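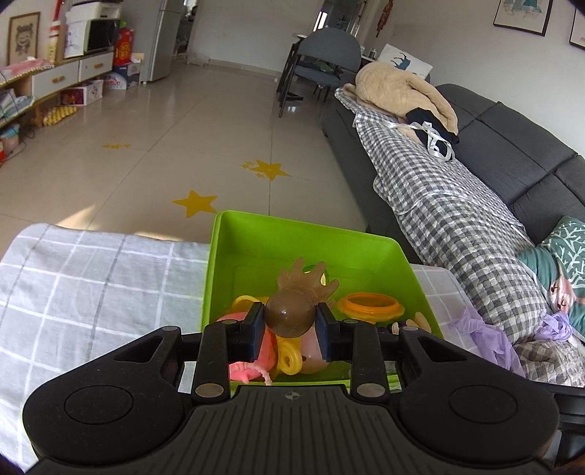
¡Octubre y por fin tengo tomates secos caseros! Llevaba años diciendo que lo haría y este verano Carolina Fonseca, mi vecina de huerto, me regaló una caja entera de pera, de los alargados, y ya no tuve excusa.

Los partí por la mitad, les puse sal gruesa y los dejé boca arriba en las rejillas de la terraza, tapados con una gasa. Por la noche, adentro — el rocío los estropea enseguida. Dos los perdí por despistada, uno con moho y otro que se llevó un mirlo, pero los demás quedaron arrugaditos, dulces, con un olor que llenaba toda la cocina.

Ahora están en aceite con orégano y un diente de ajo, y los pongo en todo: en la tortilla, en las lentejas, encima de una tostada a media tarde (mi favorita). Roos Jansen me ha pedido un bote y le he dicho que sí, aunque me duela un poco. El año que viene quiero probar con higos. ¡Si alguien los ha secado en terraza, que me cuente cómo!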